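Murmont sign their first overseas player

We have some lovely news to start the new season with. Elżbieta Jabłońska, the left-arm spinner who has spent the last two summers at Keredeck, is joining Murmont Women and will be available from the opening league match in May.

Anyone who was at the away fixture last year will remember her well, probably with a wince. She took four of our wickets in eight overs and hardly bowled a bad ball, and we came home wondering how on earth you score off her. Now somebody else gets to worry about that!

Elżbieta came to cricket late. She was a javelin thrower at school, picked up a bat for the first time at university and was opening the bowling for the second team within a season, before a coach talked her into trying spin. She has since taken 60 wickets in the league and says she is still learning how to use the slower one.

"I've always liked playing at Murmont, even when it was freezing," she told us. "The pitch gives you a bit of help if you're patient, and the teas are the best in the division. I want to bowl a lot of overs and I want us to go up."

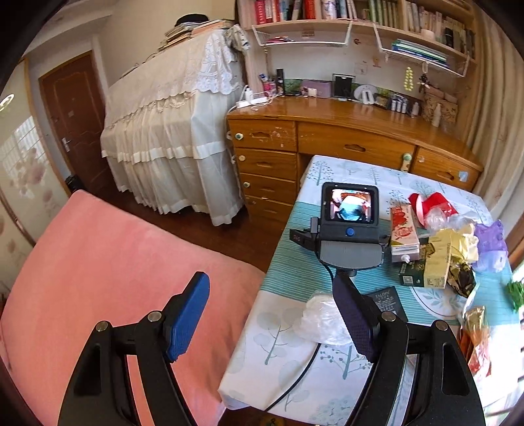 A pink cushioned surface and a tree-patterned tablecloth in blue and teal.

Going up is very much the plan. We missed promotion by 15 points last year, most of them lost in that soggy spell when three matches in a row were washed out, and the squad is almost unchanged. The one gap was a second spinner to bowl in tandem with our captain, so this fits beautifully – and it should let the seamers have a proper rest between spells, which they have been asking for since the Lacroix game.

She can bat a bit too. Her top score is a quick 38 from number nine against Kekel, and she has already asked for a go higher up in the friendlies. We'll see what the captain says about that one.

Outdoor nets begin at 6pm once the square is open, with the juniors finishing just before, so do stay on and say hello. Elżbieta has offered to run a short spin session for the under-15 girls before the first home game as well. Bring your own ball if you have one, and a jumper, as it gets chilly down by the far nets.

Fixture cards will be behind the bar by the end of the month.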